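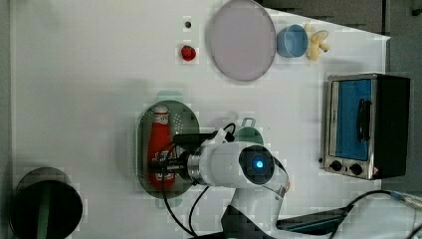
Plate, bowl, toaster oven, fruit.

I have a strong opinion about hotel breakfasts, and my opinion is that you should skip them. Not every time, and not if you have small kids who need feeding the second their eyes open, but most of the time. I've come round to this slowly, over a lot of sad scrambled eggs.

Our last trip was a week split between Statska and the coast at Brerkik, and when I booked it I paid extra for breakfast at the first hotel like I always do. It felt like the sensible thing. You're in a strange town, you don't know where anything is, and somebody downstairs has coffee ready. So for the first few days we set an alarm (on vacation!) because the buffet closed at 10, then sat in a basement room with a humming juice machine, eating more than we wanted because we'd paid for it. By the time we'd hauled ourselves back upstairs for our bags, the best part of the morning was gone.

Then we got to Brerkik, where the guesthouse didn't do breakfast at all. I was grumpy about it for one evening. The next morning we wandered out at 7:30 and found a bakery with its door propped open and a line of people in work boots, and I pointed at something with cheese in it and that was that. We ate on the harbor wall. I still think about that cheese thing more than I think about the castle.
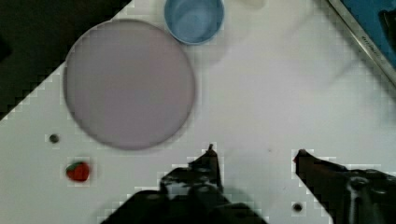 What you're really paying for

The Statska hotel charged 20 a head for the buffet. The bakery came to 5 for the two of us, with coffee. I'm not a penny-pincher on vacation, I'll happily blow money on a boat ride or a silly hat, but over a week that gap pays for a very good dinner.

Money isn't even my main gripe, though. A hotel buffet is the same room wherever you go. I've had that same little yogurt in Akomthorpe and in Chambi, and those two places have nothing else in common. In Chambi the market opens before sunrise and there are women selling hot rice cakes off a cart, 10 steps from the hotel entrance, and I walked right past them two days running with a belly full of cold toast. I could kick myself.

My sister-in-law says I'm being a snob and that some people just want a quiet egg before a long day. Fair enough! If you've got a train at six, eat the egg. And I'll admit the bakery plan falls apart on a Sunday, when half the town is shut and you end up sharing a bag of chips at a bus stop. We did that too.

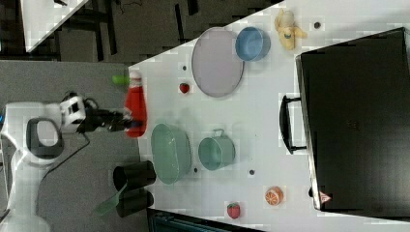 The ketchup is in the gripper.

But next time you're booking and that little breakfast box comes up, try leaving it unchecked for one night. Go out hungry and follow whoever looks like they're on their way to work.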